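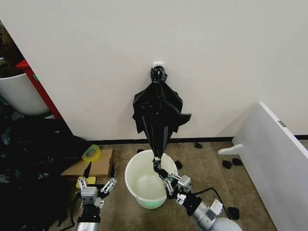 Barnen – ein Wörterbuch der Müll- und Haushaltswörter

Version 4, Stand 25. April 2020
Gepflegt von Henrike Seidel

Worum es geht

Wie heißt das Ding, in das man den Müll wirft? Eimer, Kübel, Tonne, Mistkübel, Kutterfass? Und was kommt hinein: Müll, Abfall, Mist, Kehricht, Schutt? Barnen sammelt deutschsprachige Alltagswörter rund um Putzen, Wegwerfen und Aufräumen, mit Herkunftsregion und Beispielsatz. Angefangen hat es als Zettelkasten auf meinem Küchentisch, und inzwischen ist daraus ein richtig schöner Datensatz geworden!

Inhalt

Einträge gesamt: 2.831
davon mit Beispielsatz: 1.334
davon mit Regionsangabe: 1.239

Manche Einträge haben beides, manche keins von beiden. Die leeren Felder sind wirklich leer, also bitte nicht als Null oder "unbekannt" einlesen.

Dateien

woerter.csv – die Haupttabelle, UTF-8, Semikolon als Trennzeichen
saetze.csv – Beispielsätze, verknüpft über die Spalte wort_id
regionen.csv – Kürzel und Klartext der Regionen
AENDERUNGEN.txt – was sich seit Februar getan hat (eine Menge!)

Spalten in woerter.csv

wort_id: laufende Nummer, bleibt über alle Versionen gleich
lemma: Grundform, Substantive mit großem Anfangsbuchstaben
artikel: der, die, das, bei Schwankung mit Schrägstrich
bedeutung: kurze Umschreibung auf Standarddeutsch
region: Kürzel, mehrere durch Komma getrennt
quelle: F für Fragebogen, G für Gespräch, L für Lektüre

Meine Lieblinge

Beim Feudel könnte ich stundenlang bleiben: im Norden völlig normal, weiter südlich erntet man damit fragende Blicke. Auch herrlich sind die Tüten. Tüte, Sackerl, Beutel, Sack, Gugge – und fast jeder, den ich gefragt habe, war überzeugt, dass seine Variante die einzig vernünftige ist.

Bekannte Lücken

Die Schweiz ist dünn besetzt, Südtirol noch dünner. Bei den Verben (fegen, kehren, wischen, aufnehmen) sind die Bedeutungen noch nicht sauber getrennt, gerade "wischen" meint je nach Gegend nass oder trocken. Die Schreibung der Mundartformen folgt den Einsendungen und ist deshalb uneinheitlich.

Einlesen

Das Skript narngate.py lädt alle drei Tabellen und verknüpft sie. Aufruf: python narngate.py --region alle. Wer lieber mit einer Tabellenkalkulation arbeitet, stellt beim Import die Spalte wort_id auf Text.

Mitmachen

Neue Wörter sind immer willkommen, gern mit Ort und einem Satz, wie man ihn am Küchentisch sagen würde. Einfach ein Ticket öffnen, Stichwort "Neues Wort". Korrekturen bitte mit der wort_id.

Lizenz

CC BY 4.0, Namensnennung: Seidel, Barnen.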